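News > Business > Retail and Warehousing

Sendus grocery moves order picking to humanoid robots, reassigns produce staff

Posted 7 Aug 2021 | 20 shares | 3 comments

The Sendus grocery store in Poon has begun assigning part of its produce order picking to humanoid robots, the company said in a notice to employees this week. The system is supplied by Amemia and covers loose vegetables only. Packaged goods, dairy and frozen items are still picked by hand.

Under the old arrangement, a clerk on the early shift walked the produce shelves with a printed list and filled one basket per order. The same clerk also trimmed, restocked and answered shoppers. The robot now takes the list from the store's order system and fills the basket at the shelf, using one hand to manage the basket and the other to pick. The clerk checks the result at a packing counter before the order is released.
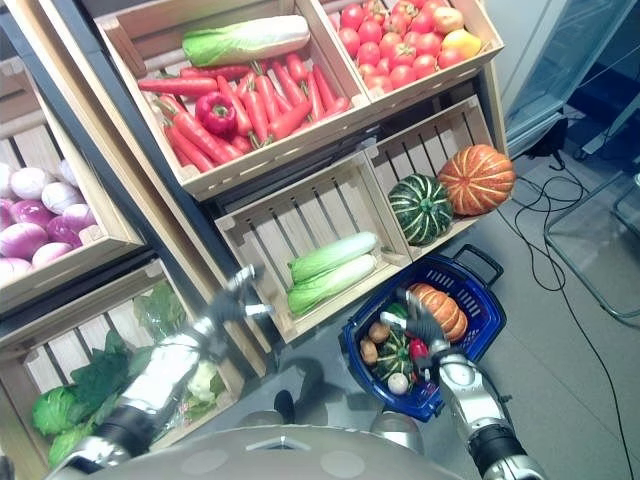 Basket picking at the produce shelves, with carrots, tomatoes and cabbages in wooden crates.

The store handled 763 online orders in the last full week before the change. Of these, 223 contained produce lines that the new system is cleared to pick. The remainder either had no loose produce or included items on the exception list, such as berries, fresh herbs and ripe stone fruit. These go to a clerk automatically.

Pick speed is below that of an experienced employee. Amemia lists a rate of up to 201 items per shift for mixed vegetables, and Sendus said it does not plan to raise the target this year. Large single items are the simplest case. Cabbages and squash differ in weight and shape from one to the next, and the hand closes until it registers contact on several fingers before the arm lifts. Placement order is set by the software - heavy items first where the list allows it, small items last - but the order can be changed at the counter screen if a clerk finds bruising.
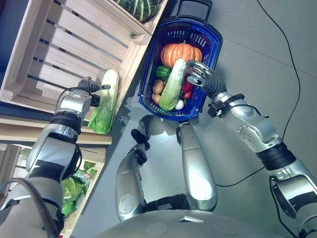
Clerks who worked the early picking shift keep their hours, according to the notice. Their start time moves from 4 a.m. to 6 a.m., and the early-start supplement ends in December. Two new duties have been added to the job sheet: crate preparation and basket inspection. Crate preparation means turning produce so that stems and leaves do not catch on the slats, and removing anything soft or split before the run begins. Inspection covers weight, visible damage and substitutions.

The loss of the supplement is the main point of dispute. The Sikska retail workers' association said it accepts the later start but wants the payment folded into base pay, on the grounds that inspection carries more responsibility than picking did. It also asked that rejected baskets not be counted against the clerk on duty. Sendus said both items are under discussion and that error figures are being logged by basket, without employee names.

Training takes two days. It covers the counter screen, the stop control and the rule for entering the picking zone, which requires the arms to be halted first. Lifting of full crates remains a two-person task and is not part of the robot's work.

Sendus has not set a date for its other stores. The Poon arrangement will be reviewed in December, when the supplement is due to end.

Comments (3) | Share (20)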